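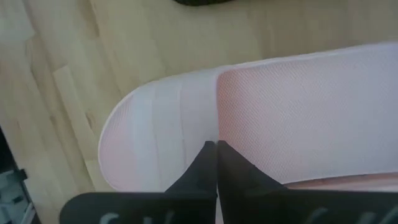 Mendham Weather Spotters
Minutes, May meeting, Monday, 7 p.m.

Su-bin Min chaired and took the notes. Last month's minutes passed with one fix: the hail report came from Drilbridge. It was down as Cutau.

1. Forecast check
Su-bin went through the spring outlook against our own rain gauges. The outlook called for a wet month. Mendham was dry for 21 days straight. Mendoza said the outlook covers a wide area and you can't judge it by one town. Su-bin asked what it is for, then, if no town can be held up against it. No answer was recorded. We will keep scoring it anyway.

2. Cutau gauge
Reads high again. Mendoza blames splash from the shed roof and wants to move it out by the fence. Others doubted this, as the readings were also high before the shed went up -- see last fall's minutes. Agreed to put a second gauge next to it and compare before anyone digs a hole.
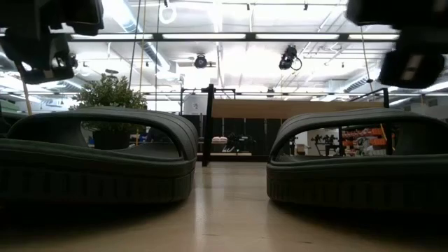

Slide sandals, side by side on a tabletop.

3. Phone app for storm reports
Demo by Mendoza. It put a thunderstorm over Drilbridge while the sky there was clear. Mendoza says the next version fixes that. We were told the same about this version. Vote on switching from paper logs: 2 for, the rest against. Paper stays.

4. Heat readings
The bank sign on Main Street is not to be quoted in our reports. It hangs over blacktop and gets full sun all afternoon. This has been said before.

5. Other business
Siren test went off two minutes late, or our clock is fast. Su-bin to check the clock first.
Request for a wind gauge at Drilbridge put off until there is a price in writing.

Closed 8:40 p.m. Next meeting same place, and please bring your logs filled in.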